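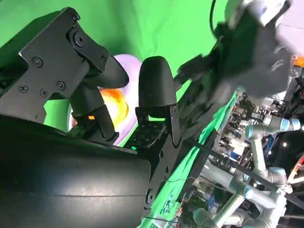
Soft and lavender, with orange and yellow in the middle.

The Lavender One

My aunt left me the plate, the two pumpkins and the green cloth. The house at Stoltis went to my brother and the car went to a neighbor. I was told to come in June with a box.

I drove up Bolten Road with the windows down. The car had been making a noise since winter, and I had 73 dollars until Friday's pay, so I went slow and kept to the right.

My brother had everything on the kitchen counter. The cloth was folded in a paper bag. The plate was wrapped in a page from the Wellance phone book, and the two little pumpkins sat next to it without any wrapping. There was one more thing, the soft round lavender one, and he said he didn't know what to do with that.

"Is it an egg?" he said.

"I don't think so."

"She kept it on the plate. Every time I came by, it was on the plate."

I said I would take it too. He looked glad to have it settled. He had a man coming from Nic Giolla to give him a price on the roof, and he kept going to the window.

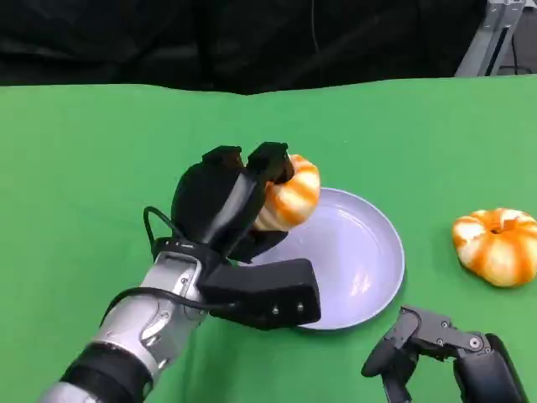 The green cloth, not quite straight along the back.

My aunt never got that cloth to lie flat. She would pull one side and the other side would ride up, and after a while she would say that was good enough and put the plate down. Then came the pumpkins, always one on each side. She had them out in spring and she had them out at Christmas. When I was seven I told her pumpkins were for fall, and she asked me who had said so. I couldn't think of anyone.

The roof man came and went. He said 3000 for the whole thing or 930 for the bad side. My brother wrote both numbers on the paper bag and then had to tear that piece off before he gave it to me.

"Do you want lunch?" he said.

There was bread and some soup. We ate standing up. He asked about my job and I told him it was fine, and I asked if he would really live out there, and he said he might try it for a year.

I was home before dark. I moved the mail and the lamp off my table and put the cloth on it. I pulled the left side, then the right.

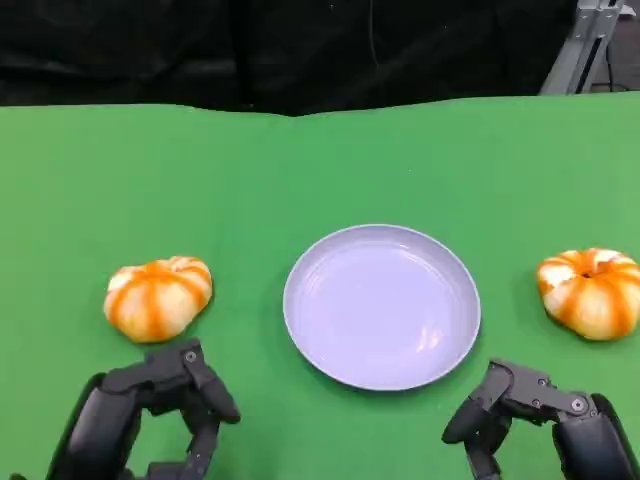 I left the plate bare for a while. I washed my hands, fed the cat and read the letter from the lawyer again. It said "household items, assorted." Then I called my brother to say I had made it back, and he told me he was going with the bad side only.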